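Long stay rentals > Nudach and the coast > Grorano Residence, monthly rate

tidechart_b
Looking at a one bedroom in Grorano Residence for the winter, starting end of September. The listing is through Amik and they want $1,444 a month, utilities "partly included", whatever that means. It says 890 square feet, balcony, pool, shuttle to the old town. Reviews are glowing and they all sound like the same person wrote them. Has anyone here stayed there and paid with their own money?

mapleandrust
Stayed last winter, same building, street side. It's fine. Clean, the elevators work, the pool is smaller than the photos but you can swim in it. I paid less than that, but I booked direct with the office on Robles Street and not through Amik.

tidechart_b
How much less? And did the office give you a real lease or just a receipt?

mapleandrust
Enough to cover my electric. Lease was 4 pages, half of it about quiet hours. They held the deposit three weeks after I left and then sent all of it back.

grumbleweed
I wouldn't believe the 890 for a second. Everybody in Nudach measures from the outside of the walls and throws in the balcony, and in some buildings they throw in your share of the hallway too. Ask for the floor plan with the room sizes written on it. If Amik says they don't have one, you have your answer.

Also "partly included" means water is included and water costs nothing there. The AC is what will hurt you.

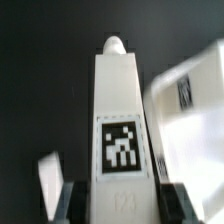 White block, square tag on the front

And ask who reads the electric meter. In my last place it was the building, at the building's own rate, and no one would show me the utility bill. I asked every month. I got a photocopy once with the rate folded under.

saltcellar
Seems a bit harsh. I've rented through Amik more than once and never had a problem. Yes they add a fee, but when my fridge died they had another one in there by Saturday. Try getting that out of the Robles Street office in high season.

grumbleweed
Was that in Grorano or somewhere else?

saltcellar
Somewhere else, the place behind the market. Same company though.

grumbleweed
Same company, different owner. Amik doesn't own anything, they pass your message along. You had a landlord who bought a fridge. I don't see what that tells the OP about this unit.

saltcellar
It tells them Amik picks up the phone. I've dealt with agents who don't.

tidechart_b
Ok, I wrote to Amik and asked for the plan. They came back fast, I'll give them that. No plan, but they sent the same photos again plus a "guest guide" that says the unit sleeps 4. It's a one bedroom. I asked where the other two sleep and got a smiley face.

Asked about electric too. "Billed at the standard rate." Standard for who?

mapleandrust
Sofa bed, and it's awful. Mine had a bar right across the middle.

On the electric, the office showed me my meter at check in and wrote the number on the lease. Make them do that, whoever you book with. Take your own photo of it with the date on.

grumbleweed
That's good advice. I'd do it for the water as well, even if it's supposed to be free.
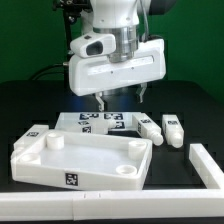 And don't pay the whole season up front, which is what they'll ask for next. They'll offer a discount that looks nice until you want to leave in January because someone is tearing out a bathroom over your head. Month to month costs more and I'd still do it for the first month at least. If the place turns out to be what they say, you can talk about a longer deal when you're standing in it.

saltcellar
You'll lose the unit if you do that. Winter fills up, and a month to month tenant gets moved the minute a full season booking comes in. I've seen it happen.

grumbleweed
Fills up according to who? The agents say that every year. Half the balconies on that side of Nudach were dark when I walked past at night last winter.

saltcellar
People go out to dinner.

mapleandrust
It wasn't full when I was there. It wasn't empty either. The parking lot was busy over the holidays and then pretty quiet after.

Does the shuttle still run, does anyone know? When I was there it went in the morning and that was it, and you found your own way back. The listing makes it sound like a bus line.

tidechart_b
Listing says "regular shuttle". I'm learning to hate adjectives. I'll ask.

I'm leaning toward calling the Robles office and getting a price for the same size unit, then seeing if Amik will match it. If neither of them can tell me the electric rate in writing I'm going to look at the other side of the bay – I know it's farther from everything.

grumbleweed
Get the cancellation terms in writing too. Amik's are on a separate page from the booking form, or they were when I looked.

tidechart_b
Found it. Small gray type under the pool photos. Reading it now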